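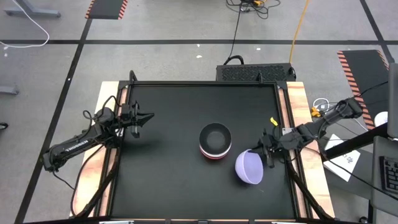
Birnatero two-arm bench kit: six weeks with the bowls

We bought the Birnatero kit in August for our small workshop in Zinddale, after comparing it with the cheaper Mivasum set. The price from Troncoso, the dealer, was a little more than 2,000 for the table, the platform, the fixings and the software licence. The arms are not included. We already had a black Trossen pair, and they fitted the platform with the supplied bolts.

Assembly

The box says 25 minutes. For me it was a whole morning, and the biggest part of it was cables. There are no clips on the platform for guiding them, so they hang over the sides in loops. For this price I expected some channels. The table itself is good - the black top is matt and gives few reflections, and the thin metal rim stays straight. It does collect scuffs and light specks, and you notice them quickly on black.

Daily work

Our main task is stacking bowls. When they stand upright, the routine is reliable: in one run of 36 attempts it failed 6 times, mostly at the last bowl. A bowl lying on its side is much harder. The gripper has to come down low beside the rim, and with the lavender bowl I often had to correct the approach height by hand. The pointed fingers can get close to a thin rim, but the software moves too fast in the last centimetres. There is a slow mode, hidden in the second settings page, and I recommend you switch it on from the first day.

Reaching the middle of the table is no problem from both sides. The far corners are less comfortable.

Support

Troncoso answered my two emails the next morning, in clear language. The printed manual is weaker, and the chapter about calibration describes an older menu.

Would I buy it again? Yes, for the table and the software, but I would ask for a discount until they add something for the cables. Four stars of five.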